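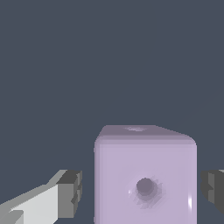
Sat 6 May
By Domnica Nistor

The Perka open day ran its simulator all morning. The task was a cube with a pip on its face and a two-finger gripper. Each trial starts with the fingers open on either side, then they close and lift. The policy had been trained on 4,000 simulated grasps, with friction varied between runs.

I asked about contact modelling -- the rounded edges make it awkward -- and was told the solver step had been halved in September. Pad stiffness is still set by hand. I would like to see the logs.

3 comments · 32 shares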